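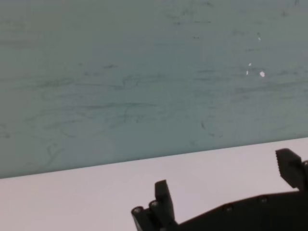 Figure 7.1 An open gripper over a pale tabletop, with a streaked gray-teal surface behind it.

Chapter 7
Before the Arm Moves: Rules for a Shared Bench

If you have come this far in the book, you have probably already made an arm do something you didn't mean it to do, and I hope it was something small (mine was a mug, and I was fond of it!). The last chapter was all about reach and speed. In this one we slow down and talk about the rules that let people and machines work at the same bench day after day, and about who writes them, and how you can write good ones of your own.

We'll start with the gripper, as it is the part most likely to meet your fingers. An open gripper looks harmless, and new students will happily reach between its fingers to straighten a part. Please treat the gap as a pinch point whenever the arm has power, whether or not a program is running. Look over the gripping faces and the screws before each session, and write down what you find, even when there is nothing much to write.

My colleague Chiharu Kuroda kept a bench log at Imstead for 15 years, and she was kind enough to let me read the whole thing one July. It runs to 117 pages, and a good many of the rules in Section 7.3 began there as grumbles in the margin.

Go slowly through the terms that follow, "hazard" and "risk" above all, which everyday speech mixes up and this chapter keeps apart.

Related chapters
Chapter 6: Reach, Speed and Stopping
Chapter 8: Writing a Risk Assessment
Appendix B: Bench Log Forms

© Lolitz Textbooks. All rights reserved. Back to top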